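Monday, July 6, 2026
Posted by Lærke Juhl

Wanted: someone to look after the lamp table (part time, Wevska workshop)

Quick one as I need this filled before the end of the month. We're after one person, two at a push, to set up and look after the hand-held gripper station in the back room at Wevska. Part time, 2 or three days a week to start. Runs through to November, maybe longer if the Moroz work gets extended.

No degree needed. Steady hands, patience, willing to kneel on carpet.

What the station is: one table with a white top, rails down both sides, a pair of hand-held grippers, each on its own cable. A person holds one in each hand and does an everyday job with it. At the moment that job is a desk lamp. After that, mugs, then folding. The recordings go to the Skodent team, who use them to teach their arms the same moves. You won't be programming anything. You'd be keeping the station the same from one day to the next, fixing it when it isn't, and doing a fair share of the takes yourself.
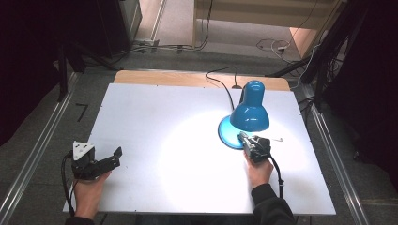 Lamp task at the table. Right gripper at the base, left one ready.

The day, more or less:

- Open up, check the rails haven't been kicked. If they have, square them up again before anything else
- Check the tape marks on the carpet. Replace any that are lifting (black tape, bottom drawer)
- Look over both grippers. Jaws open and close freely? Top plate tight? Any play at all in the plate and the morning's takes are no good, so do not skip this
- Run the cables out to the sides. They should hang clear of your wrists and never cross in front of the lamp
- Short test take, play it back, then start
- Up to 60 takes on a full day. Most days are less
- Wipe the table top at the end, write up the log

Repairs. Mostly small. Cable strain at the gripper end is the big one, we go through them. Jaw pads wear and need swapping. Screws on the top plates work loose, we've got thread lock and a proper driver, please use the proper driver. Anything inside the gripper body goes back to Bretemell, don't open it. Antonina Kobzar has looked after the station up to now and will spend your first week with you. She has a folder with all the settings in and it's very good, read it.

The handling bit takes some getting used to. You're working a small switch or a lamp base through a pair of jaws and it feels daft for the first couple of days. Most people are fine by day three. You need to go slow, keep both grippers where the head camera can see them, and not get cross when you've done the same thing all morning.

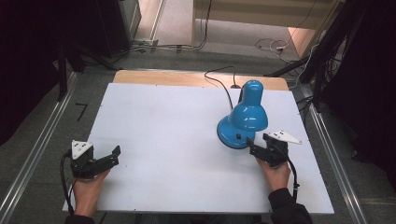
Right gripper in close, jaws towards the lamp.

You'd suit this if you have:

- Done any sort of bench work, bike repair, sewing machine repair, model making, lab tech, stage crew. We honestly don't mind which
- Decent eyesight for small screws, glasses fine
- Patience for logs. Every cable swap gets written down, with the gripper it came off
- Wrists and shoulders that are ok with holding something out in front of you. There are breaks but do think about it before applying

Also handy but not needed: soldering, a driving licence.

Pay is 995 a week for a full week, pro rata for part weeks. Travel paid if you come in by bus or train. Tea and coffee there, bring your own lunch as the shops are a walk.

Plain dark long sleeves for takes please, and no watches or bracelets. We have spare tops in a few sizes.

To apply: send a few lines about something you've fixed and how you went about it. No CV needed at this stage. Put "lamp table" and ref 78 in the subject line so it doesn't get lost with the other adverts. Short listed people get asked in for an hour to try the grippers and swap one cable, paid. I'll try to reply to everyone but it might be a line or two.

Questions to me or Antonina. Mornings are best, we're usualy mid take after lunch and don't pick up.

Lærke

Comments

pogo_m
Is the hour trial in the evening at all? I work days until the end of the month.

Lærke Juhl
Yes can do a late one, say so in your email.

Tessbench
Left handed, is that a problem? The lamp looks set up for the right.

Antonina Kobzar
No problem. We can shift the lamp over to the left, there's a second layout in the folder. Just has to go in the log.

R. Oakes
What breaks most often on the cables, the connector or the wire itself?

Antonina Kobzar
Wire, just behind the connector. You'll get quick at them.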